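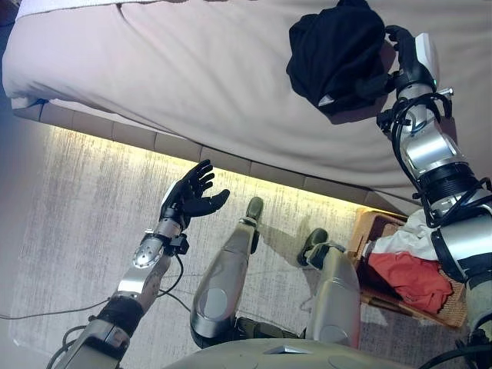

403

Chapter 10
Debt Bondage and the Recruiter's Fee

Start with the fee. A worker in Plostden wants a job abroad, hotel laundry or maybe a cannery. A recruiter asks for 900 up front. She doesn't have it. So the recruiter lends it, at interest, and holds on to her passport "for safekeeping." By July she owes more than she did when she signed.

No locked door yet. Still bondage, under most legal defintions, once her labor is pledged against a debt that her pay can't reasonably bring down.

What this chapter covers: how the debts get built (fees, housing, food, fines), why workers stay, what labor inspectors look for. Wage deductions are in section 7, read that one twice. The Grusodton cannery case runs all the way through, so keep the timeline handy. The Druvero hostel case comes in later and is shorter.

Terms to know before going on: debt bondage, contract substitution, document retention, peonage. Students mix up the first and the last alot. See Ackermann, part two, for the older usage.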